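The Great Basin Rethink

Friday again, 4th September, and I have spent far more of this week thinking about soap than any grown woman should. It started with a slimy patch. You know the one. You lift the bar up and there's a sort of grey jelly under it, and the jelly has run down the side and set hard, and you have to scrape it off with an old bank card.

I'd been ignoring ours since January. Then Farah Purba came to stay for the weekend, went up to wash her hands and came back down looking thoughtful. She didn't say a word about it, she's far too polite, but I went straight up after she'd gone and had a proper look at the basin as if I were a guest. Oh dear. Two nearly empty bottles of handwash, a bar of soap stuck to the porcelain, a nail brush with hardly any bristles, three hair ties, a toothpaste cap from a toothpaste we no longer have, and a shell. I do know where the shell came from (Grirkdale, the wet holiday) but I couldn't tell you how it ended up next to the cold tap.

So on Monday evening I took everything off. Every last thing, into the washing up bowl, and the bowl went out on the landing. I do recommend this as a first step, mostly for the way it makes you feel. I stood in the doorway admiring a bare basin for a good five minutes and considered asking everyone in the house to wash in the kitchen from now on.

Then I cleaned. I'm not going to pretend I have a method. I used washing up liquid on a soft cloth for most of it, a bit of bicarb made into a paste for the ring round the plughole, and an old toothbrush for the join where the tap meets the basin, where all the horrible stuff lives. If you're in a hard water area like us you'll want to lay a bit of kitchen roll soaked in white vinegar round the bottom of the tap and leave it while you have a cup of tea. Rinse it well afterwards, and don't leave it on overnight as I once did in our old flat. The finish went cloudy and never came back. I blamed the landlord.

Now, the putting back. I'd promised myself that only things used every single day were allowed to return, and this is where the arguments began. My sister-in-law Izzati Raju is firmly on the side of liquid soap in a pump, on the grounds that it's cleaner and the children will use it. I'm a bar person. I like how long they last and I like that there's no bottle to throw away. We've been having this conversation on and off for years, and she rang me on Tuesday especially to have it again.

What I will admit is that a bar is only as good as the dish it sits in. We've been through quite a few:

The pretty china one. No holes, so the soap sat in a puddle. It's now under a plant.

The wooden one with slats, from a Dosine gift set. Lovely for a month, then it went black along the edges and smelled like a shed.

The magnetic one, where you push a bit of metal into the bar. Great until the bar gets thin and drops off in the night with a terrific thud.

The suction one that stuck to the tiles. It did not stick to the tiles.

After all that I've gone right back to a plain plastic tray, which cost next to nothing and can be rinsed under the tap in two seconds. It's light, it doesn't chip and if it goes over the edge I'm not picking china out of the bath mat in bare feet. I'm a bit annoyed with myself for taking so long to get there, if I'm truthful! Something pale is best, too. On a dark dish you see every bit of scum, and on a pale one you can get away with wiping it every few days.

Plain tray on a white top first, then a little pale green something sitting on a tray:

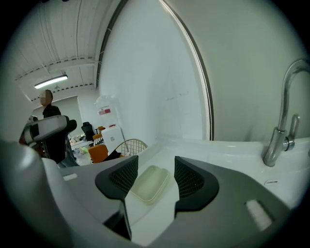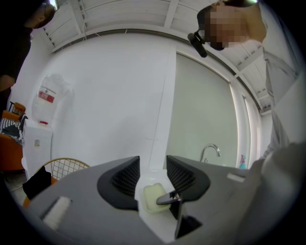 A few things I've learned this week about keeping it nice, for anyone else in the same boat. Tip the water out of the dish last thing at night. Put it on the side of the basin you don't reach across, otherwise it gets splashed every time somebody turns the tap on. Cut a big bar in half with a kitchen knife before you start it, as the halves dry out much faster between washes. And if you use a sponge as well, don't let it live on top of the soap, they just keep each other soggy.

The old ends I save in a jar. When there are enough I mean to grate them and melt them down, as Kurniawati Lumenta does, though hers come out looking like something from a shop and my one attempt looked like a scone. It did wash hands all right.

The shell is back by the tap, by the way. I held out until Wednesday. The nail brush has gone in the bin and I've bought another, a Troretti one with proper stiff bristles, and the hair ties are in a pot in the cupboard where they'll stay until the next time somebody's late for school. One of the handwash bottles has survived too, for when Izzati visits.

Next on the list is the cupboard underneath. I opened it this morning, saw 4 half-used bottles of the same bathroom spray, and shut it again. Maybe after the weekend.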